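2nd September

Glue line tests, Cliditz ash. Writing this up fast before I forget which clamp was which.

Started where I left off in July. The question is still whether the Rurkell hide glue holds on end-grain-ish joints (the angled shoulder on the chair back) or if we go back to the yellow stuff and stop pretending. Kazimír wants hide glue all the way through so the chairs can be taken apart later. Fine by me if it holds.

Setup: offcuts from the Mabaso chairs, all planed this morning, no sanding. Size coat first on half of them, thin, let it go tacky. Then full coat, clamp, leave overnight. The first lot is clamped already.

Glue pot sat at 140 on the dial but the dial lies, so I used the kitchen thermometer. Kept having to add water. Skin formed twice while I was hunting for the other clamp pads (they were under the bandsaw, who puts them there). Threw out the skin, did not stir it back in. Arlindo stirs it back in. We disagree.
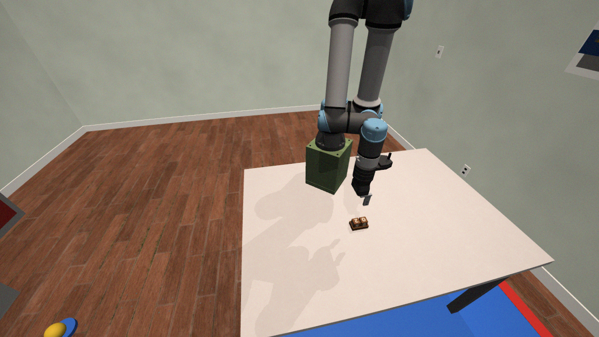
Arm over the white table, green pedestal under the left link.

Break tests on the July batch, the ones that sat on the shelf all summer:

no size coat - broke clean on the glue line, hardly any fiber pulled. Bad. Did the second one to be sure, same.
size coat, short wait - better, wood tore on one side
size coat, long wait - wood tore right across, had to lean on the bar with my whole weight
yellow glue - wood tore, as expected, boring

So the size coat matters a lot more than I gave it credit for, and the wait matters too. I had been slapping the second coat on right away becuase it felt like it was soaking in nicely. It was soaking in, that was the trouble, nothing left at the surface.

Moisture in the offcuts read 9 on the pin meter. The stack by the door reads higher, do not use it for anything with a shoulder until it comes down. I chalked an X on the end of each board. If the X is rubbed off assume it's wet.

Cost side, quick: a 75 dollar bag of the Rurkell should see us through the whole Mabaso order, even with what I waste. Shipping was the annoying part. Usach has it cheaper but only in the coarse grind, and the coarse grind takes forever to soak. Tried it once, lumps.
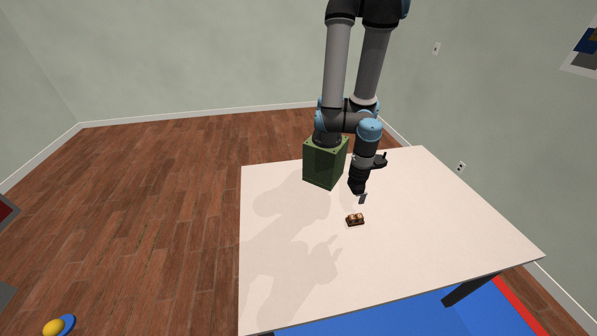 Clamp pressure. I think I've been overdoing it. On the angled shoulder the joint wants to slide as soon as the bar clamp bites, and then I crank harder to stop it sliding, and then there's no glue left in there. Cut 2 little wedge blocks to match the angle, cork on the faces. Much less fighting. Kazimír says his old shop just rubbed these joints and walked away. Will try one rubbed and one with blocks, same board.

Open time is short when the shop is cold in the morning. Warmed the parts on the radiator for about 75 minutes and that helped plenty, glue stayed loose long enough to get everything seated. Less might do. Somebody try less.

To do
- break the overnight lot tomorrow, after lunch not before, give it the full time
- rubbed joint vs blocks
- ask Arlindo were the good brush went
- new lid for the glue pot
- order the bag before the price moves again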